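Polell Guest House, dining room and breakfast table
Room safety checklist, July
Checked by: Nafula Sang
Reviewed by: Jabari Nzioka

1. Walkway from kitchen door to table clear: Yes
Comment: Spare chairs have been moved to the hall closet. Please keep them there.

2. Table steady, no rocking when leaned on: Yes
Comment: One leg bolt was tightened before the check.

3. Tablecloth hangs evenly, nothing for a child to pull on: Needs work
Comment: Cloth had shifted toward the window end. Straightened. It is a slick fabric and moves easily, so it needs clips. The Ender clips we have are too narrow for this table edge. Order the wider size.

4. Plates and bowls free of chips and cracks: Yes
Comment: All the blue-patterned plates were checked by running a finger around the rim. Dark rims hide small chips, so don't go by eye alone. Bowls were checked the same way, inside and out.

5. Plates set back from the edge: Needs work
Comment: Place settings keep creeping outward when people lay the table in a hurry. A hand's width from the edge is enough.
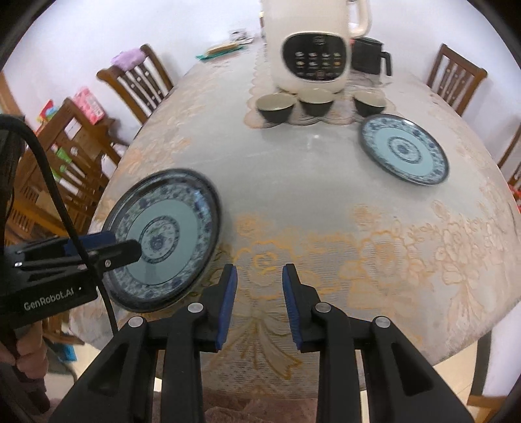
6. Countertop appliances on a flat, stable surface: Yes
Comment: Leave the mat where it is and keep bowls away from the base when anything hot is being poured.

7. Cord and plug in good condition, cord not across a walkway: Yes
Comment: No fraying. Unplug after breakfast service, before wiping down.

8. Extension cords: None in use
Comment: If one is ever needed, ask Jabari first.

9. Smoke alarm tested: Yes
Comment: Sounded on first press. Battery replaced last July, due again now.

Items open: 3, 5, and the battery under 9.

Reviewer note (J. Nzioka): Clips approved. I will pick up the battery. Recheck items 3 and 5 at 7 a.m. before the next full table.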